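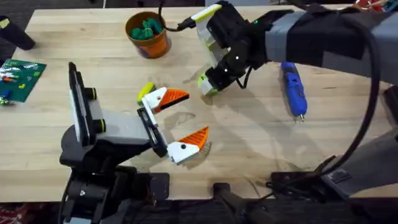
Teaching the arms: questions we keep being asked

Do I need to be able to program?

No. You need two hands and a tolerance for looking foolish in front of colleagues. The arms at our Skencombe workshop learn from people moving them, and the moving is your job.

By hand or by remote control: what's the difference?

By hand, you take hold of the arm and walk it through the task like a reluctant dance partner. By remote control, you sit at the desk with a pair of handles and the arms copy you. Most people start by hand and change over once they want to use both arms at once. Your own hands also stay out of the recording that way.

How many times must I show it the same thing?

For a simple pick-up, 30 good runs. For anything where one arm passes something to the other, plan on 282, and bring a sandwich. That figure comes from Sevim Türkmen, who did them.

What counts as a good run?

One where you meant everything you did. If you dither over the cup, the arm will learn to dither over the cup, and it will do so faithfully for ever.

Can I tidy the table first?

Please don't. The cup, the LEGO baseplate and the blue tool live there so that the arms get used to working near other people's clutter. Move them about between runs if you like. Kobe Verschueren once cleared the lot and we lost an afternoon.

The orange grip pads look fierce. Will they mark my part?

Try a spare part first. If you see marks, ask Amber Postma for help before you carry on.

What happens if the two arms meet in the middle?

Let go of the handles. Both arms hold still. Then press the red key on the desk, back them off one at a time and throw the run away. Don't try to rescue it.

Can I delete a bad run?

Yes, up to 20 at a time, from the Lysenko screen. The store holds 2,670 runs at present, and a fair few of them are Joris Desmet missing.

How long is a session?

Two hours. After that your wrists go, and the arms pick up your bad mood.

Who do I write to about a booking?

Filippos Vasilakis, who answers in the mornings.

Related pages
Booking a desk at Skencombe
Lysenko: naming and sorting your runs
Changing grip pads
What to do when an arm sulks

We use cookies to remember your settings. Accept all | Manage choices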